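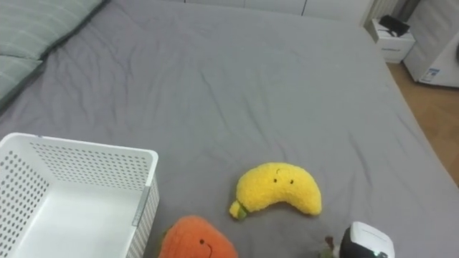 How often should I wash my bed sheets?

Once a week is what I aim for, and every two weeks is fine if you shower at night, sleep alone and keep the dog off the bed. Pillowcases I change a bit more often than that, usually in the middle of the week, because your face is on them for all those hours and it only takes a minute to swap two of them over.

I have been getting letters about bedding ever since I started this page from my kitchen in Brultedton, far more than I get about ovens or drains, so I thought I would put everything I know in one place and add to it when something new turns up.

What temperature?

Warm water is plenty for ordinary cotton sheets. I save the hot cycle for when somebody has been ill, or for white cotton that has gone dingy. Hot water every single week wears out the elastic in the corners of a fitted sheet long before the cloth itself gives up, and then you spend your nights wrestling it back over the mattress. Always read the label first, of course, and if the label has been washed blank (all of mine have!) go with warm.

Don't stuff the machine. I know it is tempting to get the sheets, the duvet cover and the towels all done in one go, but sheets need room to tumble around or they twist themselves into a rope with the pillowcases trapped in the middle. Towels go in their own load. They shed lint, they take twice as long to dry, and they rub the sheets into those little pills that feel like crumbs when you lie down.

Less detergent than you think

For years I filled the cap right up to the line. Then I moved to a place with soft water and my sheets came out stiff and a little waxy, and it took me an embarrassingly long time to work out that it was leftover soap. Half the amount did the trick. If yours feel that way now, run them through once with no detergent at all and see if there are suds in the drum — if there are, you have your answer.

I skip fabric softener on bedding altogether. My mother swore by it, and her sheets did smell lovely, but it leaves a coating that builds up over time.

Drying without the wrinkles

Take sheets out of the dryer while they are just a touch damp, give them a good snap, and put them straight back on the bed. Smooth them with the flat of your hand from the middle outward and leave the covers off until they are dry all the way through. A few soft creases won't hurt anyone. If you line dry, fold the sheet in half over the line with the hems together at the bottom, and peg it at the top fold.

Storing the spare set

Keep each set inside one of its own pillowcases. Fold the fitted sheet as best you can (mine is more of a bundle), fold the flat one, and tuck the lot in with the other pillowcase. Then there is no digging through the closet at 11 at night hunting for the one that matches. Two sets per bed is enough for most homes, with a third for any small child who is just out of diapers.

Next month I will get to mattress protectors and the yellow stains on old pillows, which a reader in Pikley has already asked me about twice.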